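Filed under: Grounds & Trails, Tools, Reviews

We use cookies to remember your preferences and to see which articles get read. By continuing to browse you accept our cookie policy. Manage settings

Skarneo shrub puller review: a good jaw on a so-so lever

I have a shed with a wall of tools that were going to change how we clear brush. There's a brush hook with a blade that won't hold an edge, a cordless pole saw whose battery is no longer sold, and a folding "trail knife" I have never seen anyone unfold. So when the Skarneo came up at the spring meeting of our campus woodland group, with a glossy sheet from Brurico passed hand to hand, I was the one asking what was wrong with the old Fustum.

The old Fustum is heavy, and the grip has been taped so often that it's mostly tape. It also works. It's a long steel lever with a foot and a jaw at the bottom. You shove the jaw around the base of a shrub, lean back, and the jaw tightens as the root lets go. Anyone who has fought bush honeysuckle or buckthorn along a path knows the type, and there are half a dozen makes of it. The Skarneo is Brurico's version, and it costs $213 before shipping. For a college group that gets its money from a plant sale, that is a lot of seedlings.

Brurico makes three claims for it. It's lighter than other full-size pullers, it adjusts to different stem sizes without a wrench, and it "disturbs less soil." The first is true. The second is true with an asterisk. The third I don't know how to test, and I doubt Brurico does either, going by the lack of any explanation on the sheet.

We bought one anyway. I was outvoted.

Where we used it

The Zwahlen trail runs behind the biology greenhouses, down through second-growth oak and maple to a creek, then back up past an old orchard wall. The lower part had been let go for years. Honeysuckle had closed in from both sides until you walked it with an arm in front of your face, and the students who took on the restoration had already done the pretty part, the new steps and the split-log bench. What was left was the dull work of getting the shrubs out by the roots so they wouldn't be back next year.

The soil changes a good deal along the way. Near the top it's loam with leaf litter, easy going. Down by the creek it's clay, and in the orchard stretch you hit buried stone every time you set a foot down. I mention it since most reviews of these tools seem to have been written after one afternoon in somebody's flower bed.

We had the Skarneo out for eight weeks, most of it in the hands of undergraduates who had never pulled anything bigger than a dandelion. I think that's a fair trial. A tool that needs an expert isn't much use to a group like ours.

The lever

Start with the weight. You do notice it, mostly on the walk in. The Fustum gets handed around like a bad job, and the Skarneo just goes over your shoulder. On the first morning two people who normally stick to raking asked to try it, and both kept at it until lunch. Fine. That's a point in its favor and I won't pretend it's a small one.

But the weight had to come out somewhere, and a good part of it came out of the lever. Lean on it hard with a thick stem in the jaw and it flexes. It came back straight each time we did it, and I have no broken handle to show you. Still, I don't like leaning my full weight backward on something that gives, on a slope, with a creek behind me. The Fustum doesn't give. When it stops moving you know the root has won and you go get a saw.

The lever is also a bit short for anyone tall. I'm not especially tall and I was stooping by the end of the first hour.
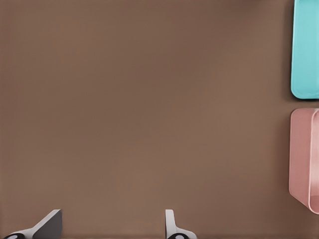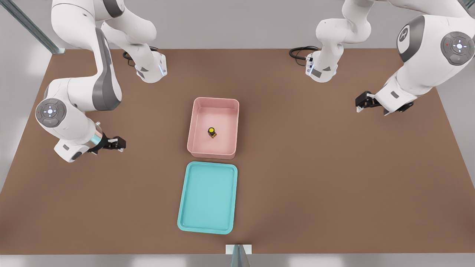 Ambros Thaler
Trails and grounds editor

The jaw

The jaw is the best thing on the tool. The teeth are cut deep and they bite low, right at the root collar, where you want them. On the Fustum the jaw rides up a smooth stem and strips the bark, so you end up with a peeled shrub that's harder to grab than it was before. The Skarneo did this far less. With young buckthorn it was close to a pleasure: set, lean, shake the dirt off, toss it on the pile.

Now the asterisk. The jaw adjusts with a spring pin that slides between two positions, one for thin stems and one for thick. With a clean tool you can do it in gloves. After an hour in the creek clay, you can't. Mud packs in around the pin and it sticks halfway, and then you're on your knees poking at it with a twig, which we all did, over and over. One of the students took to carrying an old toothbrush in her back pocket. Brurico's instructions say to "keep the mechanism free of debris," and I'd like to meet the person who wrote that about a tool for digging up roots.

The gap between the two positions bothered me as well. A lot of honeysuckle falls right in the middle, too fat for the small setting and too loose in the large one. In the large setting the jaw will slip before it bites, and on a hard pull the slip puts you on your backside. I went down once and was glad of the leaf litter.

The foot

The foot plate is wider than the Fustum's and in loam it does what it should, which is stay on top. In wet clay it sank like any other. We ended up setting it on a scrap of board, an old trick that costs nothing and that works with every puller I've used.

In the orchard stretch, with stone under the surface, the wide plate became a nuisance. It wants a flat place to sit and there wasn't one. A narrow foot can be wedged in between rocks. This one rocks side to side. After a morning of it we left the Skarneo in the cart and went back to the Fustum and a mattock.

About the soil

"Disturbs less soil" deserves a few more words, if only because I've now seen it repeated on garden sites as though someone had measured it. Pulling a shrub by the root makes a hole. The size of the hole depends on the root, the ground, and how wet it is, and I could see no difference between holes made by one puller and holes made by the other. What did matter was whether people stamped the soil back down afterward and put the leaves back over it. The students who did that left a trailside you could hardly tell had been worked. The ones who didn't left bare spots, and bare spots along a path are an open invitation to garlic mustard.

If you're clearing a bank that already slumps, don't pull at all. Cut the shrubs and deal with the stumps some other way. No lever will save you there, at any price.

Wear and parts

By the end the paint was gone from the jaw and the foot, which doesn't matter. The rubber grip had begun to twist on the lever, which does, a little, as it raises blisters. Some glue would fix it. The pivot bolt needed tightening more often than I'd like, and it takes a size of wrench that wasn't in our kit. Check yours before you head out.

I wrote to Brurico asking whether the spring pin could be bought as a spare. They wrote back promptly and politely to say that it could not be bought separately at this time. I have a shed wall full of tools with parts that couldn't be bought separately at this time. For me that's the biggest mark against it, bigger than the flex. The pin is small, it lives in the mud, and the tool is no good without it.

The warranty covers "defects in material under normal residential use." Ask them in writing whether a club or a school counts as residential. I did, in the same message, and that part of the message went unanswered.

Who should buy it

If you have loam, plenty of young shrubs, and helpers who get worn out by a heavy tool, the Skarneo will get more out of the ground in a day than a better-built puller that people avoid picking up. I've come around that far. The jaw is good enough that I'd like to see it on a stiffer lever.

If you have one puller already and it works, keep it. If your ground is stony, skip this one. And if most of what you're facing is old growth as thick as your wrist, no puller under 100 percent of my own body weight has ever impressed me on those, and you'll want a saw and a mattock whatever you buy.

Ours stays on the cart next to the Fustum. The younger crew reaches for it first, and I've stopped commenting. In December, when the ground by the creek is at its worst and the pin is sure to jam, I expect I'll get the other one off the cart myself.

Tool tested: Skarneo shrub puller, full size, sold by Brurico. Bought by our group at the regular price.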